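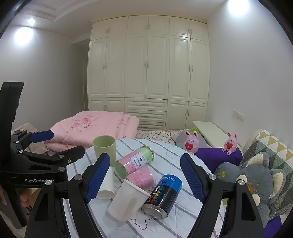

How to write and read a tribute at a funeral

By Kamonchanok Ruangrit

When my old neighbour Bernardo Louro died, his daughter asked me to speak at the service in Gedanau. I had never done it before, and I had to do it in a language which I learned as an adult. I have since spoken at two more funerals and helped several people to prepare. I write down my method for those who have received the same request and have only a few days.

Before you write

Ask the family three things first: how long you may speak, who speaks before and after you, and whether there is any subject they do not want to hear. The last question is uncomfortable but you must ask it. In Bernardo's family it was his first marriage. I would have mentioned it quite innocently, for he often talked about it with me over the fence.

Ask also for the order of service. If a nephew will tell the story of his working life, you do not need to repeat the years and the job titles. At the Hsiao chapel, where we had the service, they give each speaker a printed sheet the evening before. Other places do not, so telephone them.

Check the pronunciation of every name. Write difficult names the way they sound to you, in your own alphabet if it helps.

Collecting the material

Take one hour and write everything you remember, without order. Do not try to make good sentences. My first collection for Bernardo was 2428 words and most of it was about his tomatoes and a dispute with the council about a drain.

Then telephone two or three persons who knew him or her from another side, for example from work or from the choir. Do not ask "What was he like?" People answer this with "kind" or "generous" and then they are silent. Ask instead "What did he do when he was late?" or "What did he cook?" From such a question I learned that Bernardo kept a spare umbrella in the bus shelter at Skalen for anybody who wanted it.

If a date is uncertain, leave it out. Somebody in the second row will know the correct one and will think about it during the rest of your speech.

Choosing

Choose one or two stories and let the others go. This is the hardest step, and I usually sleep one night before I do it. A good story has a place, something the person said, and an ending which you can tell in one sentence.

Be careful with jokes. A small laugh is welcome at most funerals, but the story must be funny to the people who are not in it. Read it to one member of the family before the day. If the face becomes stiff, take it out.

Putting it in order

I use this order each time:

1. Say who you are and how you knew the person. One or two sentences.
2. Tell the first story immediately.
3. Say what this story shows, in plain words.
4. Tell the second story, if there is time.
5. Name the closest family and speak one sentence to them.
6. Say goodbye. It can be very short.

Do not begin with a quotation or a poem unless the person truly liked it. My finished text was 575 words, and it was long enough. If you read slowly, and you should, this takes more time than you expect.

Making the reading copy

Print the text in large letters, on one side of the paper only, and number the pages. Leave an empty line after each sentence where you want to breathe. I put 8 lines on a page, which looks like a waste of paper until your hands begin to shake. End each page with a full stop, so that you never turn the page in the middle of a sentence.

I tried to read from the telephone once, with an application called Zevo which moves the text by itself. It moved when I stopped to wipe my eyes, and I lost my place. Paper waits for you.

Give a second copy to somebody who sits near the front and agrees to continue if you cannot.

Practising

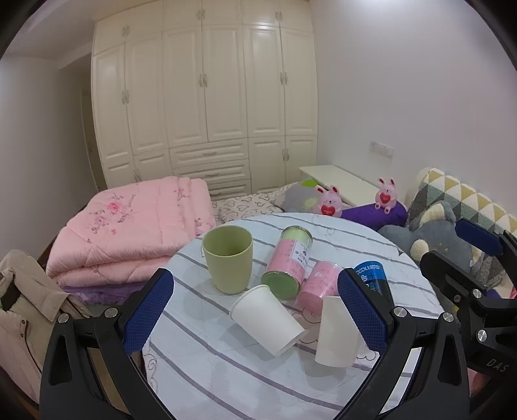 Read the whole text aloud at least once a day until the funeral, and do it standing. Silent reading does not help very much, as the difficult places are found only by the mouth. You need no special room for it. A round table with a white cloth on it, as in the photograph, is enough to lay the pages on, but first push the mug and the paper cups to the far side so that you can put each page down flat when you have finished it. Mark with a pencil every word where you stumble, and change it for an easier one.

There will be one sentence which makes you cry each time. Read this sentence alone, many times, until it becomes a little more ordinary. If it does not become ordinary, move it to the end, where it matters less if your voice breaks.

On the day

Arrive 30 minutes early and stand for a moment at the place where you will speak. Ask if there is a microphone and how far you should be from it. Put your pages there already, if it is permitted, and keep a handkerchief in the pocket on the side of your free hand.

When you are called, walk slowly. Look at the back wall, breathe out, and then start. If you must stop, stop. Look down at the page, wait, and begin the sentence again from its first word.

Afterwards the family may ask for the text. Bring a clean copy in an envelope, without your pencil marks, and write your name and telephone number on the back.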